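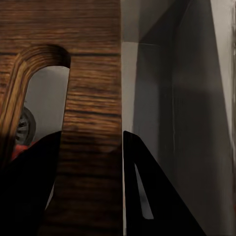 Wood panel with an arched cutout (computer rendering)

Is my mystery fruit tree a mangosteen or did I get had?

Bought a seedling labeled "mangosteen" from the Golano plant stall 7 years ago. It is now taller than the garage and has produced 3 fruits, all yellow and sour enough to strip paint. The leaves are thick, shiny and opposite. Sap is yellow. The label, I notice, had no Latin on it.

2 answers

Unari_grower
You have a Garcinia, so the stall was right about the genus. Purple mangosteen (G. mangostana) ripens dark purple with a thick rind and a woody little rosette on the bottom. Yellow and sour sounds more like G. xanthochymus, often sold as false mangosteen or egg tree. Cut one open. Yellow pulp would settle it for me. It makes decent jam if you own enough sugar. It also gets used as rootstock, so check the trunk for an old graft line. The top may have died and left you the bottom half of the deal.

potgieter114
mine was labeled mangosteen too and it was a rubber plant. count your blessings

Comment from asker: No graft line. Pulp is yellow. Sugar is on the list.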